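Blog Home / Events / Data Center

A Day at the Oltance Open House

I drove out to the Oltance data center in February, mostly because Brayan Ticona had been asking me for months, and I'm so glad I finally went! The doors opened at 9 in the morning and there was coffee waiting, plus a badge with my name spelled right (a first for me).

The virtualization floor

Brayan led our group himself. They run 100 hosts on Pilero, split into 4 clusters, and he spent a good long while on how they move workloads between them before a maintenance window. I've fought with capacity planning for years, so I asked far too many questions — he was very patient. The dashboards come from Puma, their in-house tool, and I loved that old alerts fade out on their own after 15 minutes.

The Cladinis demo

After lunch we watched a cluster upgrade in Cladinis. One host refused to enter maintenance mode, and the engineer just talked us through the logs while we all leaned in. I learned more from that than from most slide decks.

Hardware, up close

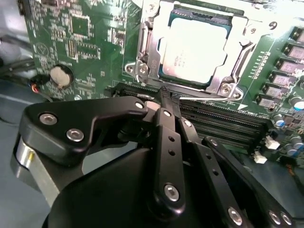
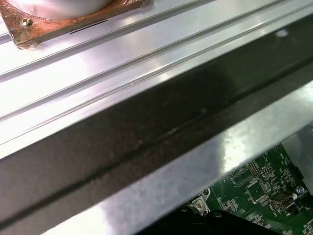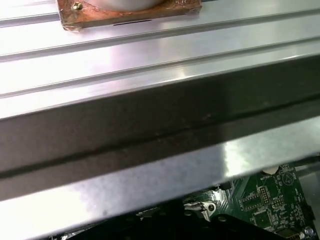
Getting there

Parking is behind the building, and the turn is easy to miss if you come from the highway. Bring a sweater, too, as the cold aisles are no joke after the first half hour. They're planning another open house in the fall, and I've already asked Brayan to save me a spot.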